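I'd been wanting to talk to the woman who runs the kitchen at Romwood for ages, mostly because of her soup, and when she finally said yes it was on condition that I came before the lunch rush and didn't get in the way. Fair enough!

She started out washing pots at Norier when she was 20 and had no plans to cook at all. "I wanted to be a florist," she told me. "Then somebody rang in sick and I got handed a sack of onions."

I asked what makes a kitchen a nice one to work in (I was expecting ovens, or knives) and she went straight to the worktop.

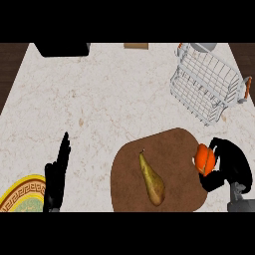 "You want room to put things down," she said. "I've worked in places where I was rolling pastry on top of the fridge." Her pastry, by the way, is the best I've had in years -- she uses lard and won't be argued with.

Romwood does 85 lunches on a normal day and nearly 100 when the market is on. The soup changes every morning, and she decides on it in the van. "If the leeks look good, it's leeks. If they don't, I sulk and do carrot."

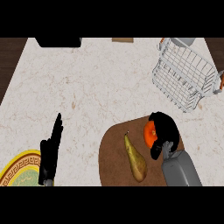 Words by Rosalind Tustutov, Food and Home Writer

We got on to bread, which she buys in, and she was a bit sheepish about it. She tried baking her own for a whole winter and gave up in March. "I was getting up in the dark and going to bed cross. The bakery does it better and they're cheerful about it."

And the recipe book everyone keeps asking her for? She has 305 recipes in a biscuit tin, mostly on the backs of envelopes, and a few she can't read any more. "One just says 'as before but less'," she said, laughing. "Less what?"

Then the first customers came in and I was sent off with a bowl of leek and potato.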